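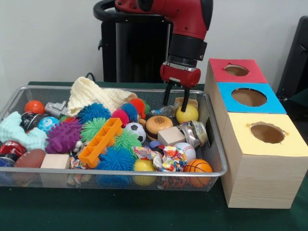
## Losteo 4 reports open blank after moving to a new PC (Win 10)

**pkt_lorne** · November 2018

Moved our Losteo 4 install from an old Win 7 box to a new Win 10 one. Program starts, login works, can enter stuff. But every report opens as a blank gray window. No error. Nothing in the event log that I can see.

What I did:

- copied the whole Losteo folder over
- ran setup again on top of it, from the CD
- compat mode XP SP3, then Win 7, then off again
- run as admin, no change

Data is all there, 1,013 customer records, same number as the old machine. Just no reports. Month end is coming and I need the statements out. Any ideas??

### Re: Losteo 4 reports open blank

**grubscrew**

Report engine isnt registered. Copying the folder doesn't do it. Losteo uses an OCX for the report viewer, it lives in Common Files, not in the Losteo folder. Look for hemrpt.ocx, that's the Hemmin viewer they bundled with it.

Open a command prompt *as admin*, then

`cd C:\Windows\SysWOW64`
`regsvr32 "C:\Program Files (x86)\Common Files\Hemmin\hemrpt.ocx"`

Use the one in SysWOW64. Yes the 32 bit one is in the folder with 64 in the name. I dont make the rules.

### Re: Re: Losteo 4 reports open blank

**pkt_lorne**

Tried it. "The module failed to load. Make sure the binary is stored at the specified path." It IS at the path, I'm looking at it.

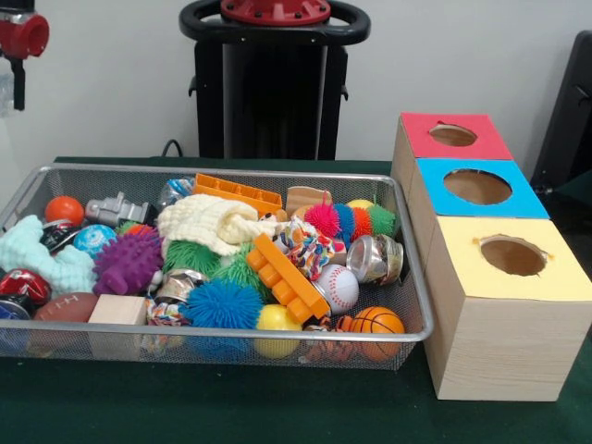

Also there's a second copy of hemrpt.ocx inside the Losteo folder itself, different size. The Common Files one is 146 KB, the Losteo one is 141. Which one wins? Can I just delete one?

### Re: Losteo 4 reports open blank

**tabstop_9**

Don't delete anything yet. And I'd stop with the regsvr32 stuff to be frank, you can make it worse. If setup ran on top of a copied folder then it probably skipped half the files as "already there". Clean way:

1. copy the DATA folder somewhere safe
2. uninstall Losteo
3. delete what's left of the program folder
4. reboot
5. install from CD to C:\Losteo, NOT Program Files
6. put DATA back

Takes 12 minutes. Done it on a few machines.

### Re: Re: Losteo 4 reports open blank

**grubscrew**

Uninstalling is way over the top for one missing dll. "Module failed to load" with the file present = a dependency is missing. Run a dependency viewer on the OCX and see what's red. Betting on the old C runtime.

And if he uninstalls, the Losteo uninstaller takes the license file with it. It's not in DATA, it's in the root. losteo.lic. Then he has to get a new key and good luck getting anybody to pick up the phone over there.

### Re: Re: Re: Losteo 4 reports open blank

**tabstop_9**

Fair on the license, forgot that, copy losteo.lic too. Still say reinstall. Half fixed installs come back to bite you, next thing is the export or the PDF printer.

Out of Program Files either way. Losteo 4 writes its ini to its own folder and Windows quietly redirects that to VirtualStore. Then you have two inis and each user sees different settings.

### Re: Losteo 4 reports open blank

**ohm_sweet**

Popping in bc we had the exact same thing in September. Different program (Skisitz Stock) but same Hemmin viewer. For us it was the printer! Viewer wants a default printer when it opens, and Win 10 had "Let Windows manage my default printer" on. Turned that off, set a real printer as default, reports came back. Two clicks, worth a try before you rip anything out. 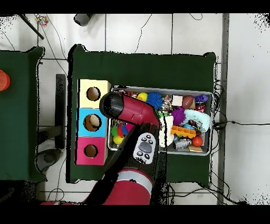
*Table from overhead, stacked boxes on the left.*

Only other thing we had to do was set scaling back to 100%, at 125 the toolbar buttons in the viewer were off the bottom.

### Re: Re: Losteo 4 reports open blank

**grubscrew**

The printer thing is real but it doesn't give you the module error. Two seperate problems maybe. Do the printer anyway.

### Re: Losteo 4 reports open blank

**pkt_lorne**

OK. Printer first: no change, still blank. Then ran the dependency thing, one red line, vkrt60.dll. Searched it and it's from the Virkico runtime?? Never heard of it. Is on the old PC in SysWOW64, not on the new one.

Copy it over by hand or find an installer?

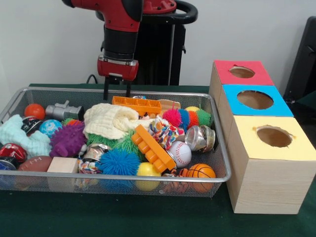
### Re: Re: Losteo 4 reports open blank

**grubscrew**

Look on the CD, there's a REDIST folder. vkrt setup should be in there. Run that as admin, reboot, then regsvr32 again. Don't grab it off one of those dll download sites.

### Re: Re: Re: Losteo 4 reports open blank

**pkt_lorne**

Was in REDIST. Ran it, rebooted, regsvr32 said succeeded. Statements open and print. THANK YOU

tabstop I'll do the move out of Program Files after month end, no time now. License file is copied to a stick.

### Re: Losteo 4 reports open blank

**tabstop_9**

Glad it prints. Check VirtualStore before you move it, the ini you want is prob in there and not the one in the Losteo folder.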